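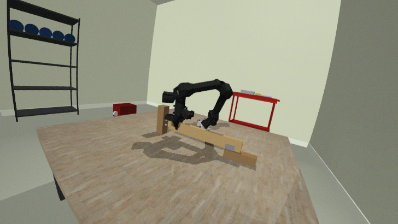

Product sheets, vol. 5, p. 2

Darnisent Planner
Motion planning for long and awkward parts

Darnisent Planner works out arm paths when the thing being handled is longer than the gripper was made for. A plank, a rail or a length of trim swings wide when the wrist turns, and most collisions happen at the far end of it. The planner treats the part and the arm as one body and checks both against the table, any blocks and the furniture in the room.

The timber cell is one of the rooms supplied with the software. It has a black arm at a wooden table, with a long plank, an upright block and a shorter, darker block lying flat. Shelving and a red workbench stand behind. You can move any of it, or load your own room.

What you get
Path planner with part-aware collision checking
Scene editor and 5 ready-made rooms
Batch runner for up to 2,000 starts per job
Replay viewer with joint limits and clearance plots
Python and C++ interfaces

Setting up
Import the arm model, set the clearance in millimetres and mark which surfaces may be touched. Contact is off by default. If a plank has to rest on a block, allow that pair only - leaving the whole table open gives poor paths.

Planning time depends on clutter. In our own tests of the timber cell, nearly 100 starts finished in the time it takes to make a cup of tea on an ordinary office PC.

Licences
Single seat or site. Updates come out each May. Site licences include a call with Genalyn Quiambao or Hưng Vũ, Thursday afternoons.

Not included: robot drivers, which are sold separately as Darnisent Link.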